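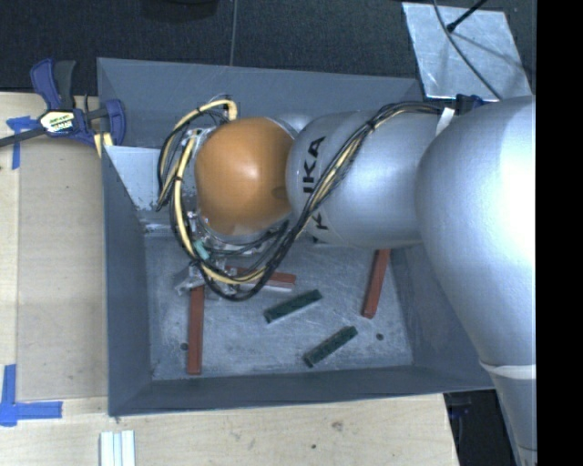
A metal bin with a scuffed floor. The pale lines are scratches.

Why Do Metal Things Get Scratched?

Look at the bottom of an old baking pan, a lunch tin or a metal sink. You will probably find lots of thin, pale lines. Some are long and some are short. Between them there may be cloudy patches where the metal looks dull.

Metal feels very hard, so how does it get marked?

A scratch happens when something hard is dragged across a surface. The hard thing digs a tiny groove. Some of the metal is pushed to the sides, and sometimes a little bit is scraped off. The groove bounces light in a different direction from the smooth metal next to it, and your eyes see a line.

Cloudy patches are made of scratches too. They are so small and so close together that you can't pick out each one. Light hits them and scatters every which way, and the metal loses its shine.

Where do bins wear the most?

In many bins, the floor gets the roughest treatment. Things are dropped on it, slid over it and picked up again. Grit can get trapped underneath and act like sandpaper. Edges can get chipped when they are bumped.

Does a scratch ruin a bin?

Usually not. A scratched bin can still hold things. Deisy Quispe looks after the metal bins in the workshop at Drarstead. There are 44 of them, and the oldest ones are scratched all over. She checks for holes, sharp edges and rust, and she keeps using the ones that pass.

Try it yourself

You will need an old metal spoon, a new coin and a flashlight. Ask a grown-up which spoon you can use.

1. Make the room dim.
2. Hold the flashlight low, so the light skims across the back of the spoon.
3. Turn the spoon slowly. Watch for lines that light up and then vanish.
4. Do the same with the coin.

Which one has more scratches? Draw what you see.

Words to know

Groove: a long, narrow cut in a surface.
Grit: tiny, hard bits of sand or stone.
Scatter: to spread out in many directions.

Written by Yolanda Echeverri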